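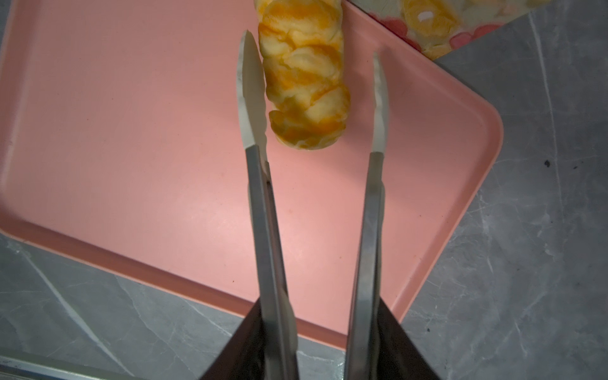
Page last changed: June

Villow Teaching Kit

The Villow is a two-finger gripper with a wrist camera and a hand controller, sold as one kit for recording tasks by demonstration. An operator moves the arm by hand or drives it from the controller, and the kit saves the camera view, the finger opening and the arm position together. Dandale builds it at the Okevthorpe shop.

Fingers

The shafts are stainless steel with flat faces and narrow beveled edges. The off-white tips are replaceable and have a curved outline. For soft goods such as a bread roll on a tray, start with the fingers wide open, bring the tips in on either side, and close slowly. The controller trigger is proportional, so half a squeeze gives half the closing speed. Force is capped in software and the cap is stored with each recording.

The left and right tips are sold as a pair. Please don't mix an old tip with a new one.

Camera

The camera looks straight down the fingers, so the operator sees both tips and whatever lies ahead of them. Large or long items will run past the top of the view when the gripper is close. If your task depends on seeing the whole item, record the approach from farther back or add a second camera on the arm's base. The kit has one spare camera input.

Two ways to record

By hand: press the collar button, and the arm goes slack enough to lead. Good for short moves and for setting start positions. Keep your hands behind the collar or they will end up in the recording.

By remote: the hand controller works up to 39 feet from the base station. Most customers use this for pick-and-place work. Expect some 400 demonstrations for a single food item if its shape varies from piece to piece.

What's in the box

Gripper with camera fitted
Hand controller and charger
Base station
3 pairs of tips
Mounting plate for Botha arms (other plates on request)

Internal storage holds 1,634 recordings at the default length. After that the oldest are not overwritten – the kit stops and asks you to export.

Cleaning

Wipe the shafts with a damp cloth. Tips come off with a quarter turn and can be washed by hand in warm water. Don't spray the gripper body. Crumbs collect at the base of the fingers, so check there at the end of a shift.

Orders and questions

Kevin Escobar handles quotes, spare tips and mounting plates. Tell him which arm you have and what you plan to pick up. The order desk is closed Monday.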